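**Tirnenwood, February**

# Call for participants: Uken open day, demonstration and recording sessions

Likosano is looking for up to 76 people to take part in the next Uken open day at the Somboon building in Tirnenwood. You do not need any experience of robots, computers or laboratory work. You do need to be 18 or over and able to use both hands comfortably for short periods.

The day is part visit and part work. In the first part you are shown what the project does and can ask questions. In the second part you sit or stand at a table and carry out simple handling tasks while your movements are recorded. Participants are paid for the whole visit, including the talk and the breaks.

## What the project is

Uken collects recordings of people picking things up and putting them down. The recordings are used to teach robot arms to do the same jobs with household objects. A robot arm in a factory usually handles the same part in the same position all day. A home or a care setting is different: things are soft, they are left at odd angles, and they are rarely in the same place twice. A person deals with this without thinking. We record how people do it.

There are two ways of recording at the open day. One uses a tool held in the hand, with a gripper at the end and a camera fitted to it. You squeeze the grip to close the fingers of the tool and let go to open them. The other uses a sensor glove, which follows the bend of each finger. Most participants will try both, though we may ask you to stay with one if a station is busy.

At the last open day we made 618 recordings, of which 585 were good enough to keep. The rest were set aside, mostly for dull reasons such as a flat battery or a marker turned the wrong way. We do not mark or grade participants, and a dropped object does not spoil a recording. Some of the drops are useful to us.

## What you will do

You will be given a start time for the morning or the afternoon. Please come to the Somboon building reception, where someone from the project will meet your group and take you up to Room 2.

The talk lasts half an hour. It covers what is being recorded, where the recordings go and what has been done with them so far. A short demonstration follows, in which a member of the team goes through one task from start to finish with each type of equipment. You can stop them and ask for any part of it again.
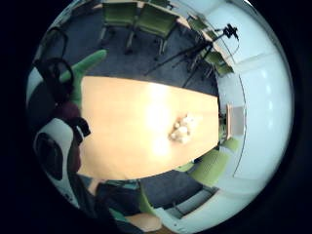
After the demonstration the group splits up. Half go to the recording stations and half stay with the team to look at earlier recordings on a laptop and ask whatever they like. The two halves then swap over. While you are waiting you may sit and watch, but please keep clear of the tripods and do not walk between a camera and a table when somebody is working.

Each task is short. The person running the station puts out the objects and reads you the instruction, for example "put the toy in the bin" or "move the bag to the other end of the table". You do it once slowly as a practice. Then you do it again several times at your normal speed, with the objects moved between each go. After that the station changes to a different task.

We ask for a natural pace. Some people slow down when they know they are being recorded, and others rush to get through as many goes as they can. Neither is much help to us. If you would normally pick a thing up by its edge, pick it up by its edge.

## Using the glove

The glove goes on the right hand. It is a light frame that sits over the back of the hand and along the fingers, so your fingertips can still grip. A white cube with black square patterns on its sides is mounted above the back of the hand, and the fixed cameras use the patterns to work out where the hand is. Please try not to cover the cube with your other hand or lean over it.

Fitting takes a few minutes. The team will adjust the frame to your fingers and then ask you to make a fist, spread your hand flat and touch each finger to your thumb. It should feel snug. If it pinches, say so and it will be refitted. People with very small or very large hands have used it, but if we cannot get a good fit we will move you to the hand-held tool, and your payment will not be affected.

Short sleeves are best at this station. Loose cuffs catch on the frame, and so do rings and bracelets, so leave these at home if you can. You will be asked to take off a watch if you wear one on the right wrist.

The usual first task is to reach out over the table, take hold of something soft and carry it across to a fabric storage bin. Rest your free arm wherever it is comfortable.

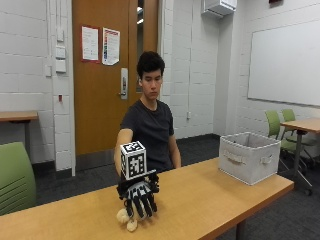 ## Using the hand-held tool

The tool is held in one hand, and you may choose which. It is heavier than the glove and most people notice it in the forearm after a while. Sessions with it are kept short and there is a break after every task. You may put it down between goes.

At the start of each recording we ask you to hold the tool up for a moment so that the camera has a view of the room and the tabletop. The camera has a very wide lens. It takes in far more than the thing you are reaching for, and that includes other people in the room and anything you have left lying about. Bags, coats and papers should go in the place you are shown when you arrive. Phones should be put away.

The fingers of the tool open less widely than a hand does. You will find that some objects need to be approached from the side, or pinched at a corner, when you would simply have grabbed them. The practice goes are there for you to get used to this. Take as many as you need before saying that you are ready.

## Who can take part

We would like a mixed group. In particular we are short of:

- people over 60
- left-handed people, for the hand-held tool
- people who do handling work for a living, such as packing, laundry, kitchen or warehouse work
- people who have never seen a robot arm working and have no special interest in them

You should not take part in the recording if you have an injury to the hand, wrist or shoulder that is still healing. You are welcome to come for the talk and demonstration only. Please say so when you apply, as these places are counted separately and are not paid.

Current employees of Likosano cannot be paid participants. Family members can, but should mention the connection on the form.

## Pay, travel and food

Payment is made by bank transfer within ten working days of your visit. The rate is given in the information sheet, which is sent to everyone who applies. You will be paid in full if you attend for your booked session, whether or not every recording is completed.

Bus and train fares within the county are refunded if you bring the ticket or receipt. There is no parking at the building apart from the spaces for blue badge holders, which must be booked with us beforehand. The nearest public car park is behind the library, a few minutes' walk away.

Tea, coffee and water are provided in the kitchen along the corridor. There is a sandwich lunch for people booked in the morning. No food or drink is allowed in Room 2.

## Access

Room 2 is reached by lift and has a carpeted floor without steps. The tables are a fixed height. Most tasks can be done sitting or standing, and the chairs can be moved out to make room for a wheelchair. A hearing loop can be set up for the talk if we know in advance. If you would like to bring a supporter or an interpreter, they do not need to apply and do not use up a place.

## What happens to the recordings

The recordings consist of video from the tool and from the fixed cameras, together with the finger and hand positions from the glove. Your face may appear in the video. You will be asked to sign a consent form on the day, after the talk and before any recording is made. It has separate boxes for use inside the project and for sharing with other research groups, and you can agree to the first without agreeing to the second.

Your name is kept apart from the recordings. Each participant is given a number, and the list that links the two is held by the project office. You can ask for your recordings to be deleted up to three months after your visit, with no reason given and no change to your payment.

Between groups the objects are put away and the stations are checked before the next people come in.
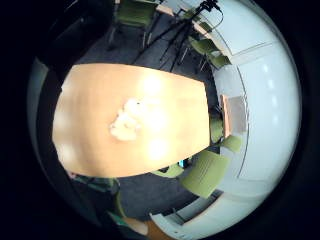 One participant from the last open day told us that the glove had felt strange for the first few goes and then she had stopped noticing it. She would have liked longer on the hand-held tool, she added, and thought the talk could have said more about the robot arms themselves. We have since lengthened that part of the talk and put in a film of an arm carrying out tasks learned from earlier recordings. No robot arm will be running in the room on the day.

## How to apply

Ask for a form at the Somboon building reception or at Tirnenwood library. Fill in both sides and hand it back at either desk, marked "Uken open day". Please give a telephone number on which we can reach you during working hours, and tick every session you could manage.

Applications close at 5 pm on the last working day of February. We will telephone everyone offered a place. If you are not offered one this time, we will keep your form for the next open day unless you ask us not to.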